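Latudari (robot project)

Latudari is a home-built mobile manipulator, a wheeled robot with one arm, made for picking up light household items from the floor and from low furniture. It was designed and assembled at Korkano, a shared workshop in Endport, and is used mainly in ordinary living rooms. The design files and build notes are free to download. The name is used for the robot, for the software that runs it and for the group of workshop members who look after both.

History

The project began as an attempt to make a floor-tidying machine from a second-hand wheelchair base. The first version had no arm. It pushed objects into a corner with a padded blade and was given up after it proved unable to deal with anything soft, such as socks or carrier bags, which folded under the blade and jammed the front castors.

A second version, started in July, kept the base and added a vertical column with a short arm. The arm moved up and down the column on a lead screw and could reach the floor on one side only. Its gripper was a pair of printed jaws driven by a hobby servo. The jaws bent under load and were replaced twice, first with thicker printed parts and then with metal ones.

The present version, known in the build notes as the Engelbrecht layout after the street where Korkano has its premises, was published in October 2022. It moved the battery below the column, widened the wheelbase and did away with home-made jaws altogether in favour of a ready-made gripper. Later changes have mostly been to the software.

Construction

The base is a welded steel tray with two driven wheels at the rear and two castors at the front. The tray is 500 mm long and 400 mm wide, which lets the robot pass through most indoor doorways and turn between a sofa and a low table. The column is a length of slotted aluminium extrusion bolted to the tray through a rubber pad. The pad was added to cut down the shaking caused by carpet joins and door bars.

The arm is built from bought joint motors and lengths of square tube. Cables run along the outside of the tube in a fabric sleeve. Early builders ran them inside, but the connectors would not pass through the elbow and had to be cut off and remade whenever a motor was changed. The build notes now advise against it.

A small camera is fixed at the wrist and looks along the gripper. A second camera at the top of the column gives a wider view of the room and is used for driving. The two are not combined into a single picture; the software switches from one to the other when the arm is lowered.

Power comes from a 24-volt battery pack with a main fuse and a mushroom-head stop button mounted on the column. The button cuts the supply to the wheels and the arm but leaves the computer running, so that the log is not lost.

Software

The control program is written in Python and runs on a small computer bolted under the tray. Most of the movements are not written out by hand. The robot is steered through a task many times by a person holding a remote controller, and the recorded movements are then used to train a model that repeats the task. The set published with the Engelbrecht layout holds 183 recordings, nearly all of them made in a single living room.

Each recording includes the pictures from both cameras, the joint positions and the opening of the gripper. Recordings in which the object was dropped are kept in a separate folder. Some builders have trained with them and some without, and the build notes do not recommend one or the other.

Handling of soft objects

Plastic bags are the standard test object for the project. A bag has no fixed shape, weighs very little and may be thin enough to let light through, so that its edge is hard to find in a camera picture. It also gives almost no resistance when the fingers close, and the motor current cannot be used to tell whether anything has been gripped.
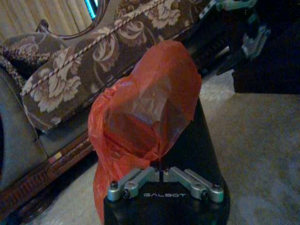 The method in the current software is to bring the fingers down over a raised fold, close them fully and then lift a short way before checking the wrist camera. If the colour of the bag still fills the middle of the picture, the lift goes on. If it does not, the arm backs off and tries again from a slightly different angle. Brightly coloured bags give the best results with this check. Clear bags and bags close in colour to the carpet are listed as a known fault.

Patterned upholstery causes a similar problem, as the model sometimes takes a printed shape for an object. Adding recordings made beside patterned furniture reduced the number of false attempts, though plain furniture is still easier.

Licence and copies

The drawings are released under a share-alike licence. Copies have been built with other arms and grippers, and the mounting plate at the wrist is drawn with slots in place of round holes to allow for this. Korkano does not sell kits.

See also

Mobile manipulator
Parallel gripper
Learning from demonstration
Shared workshop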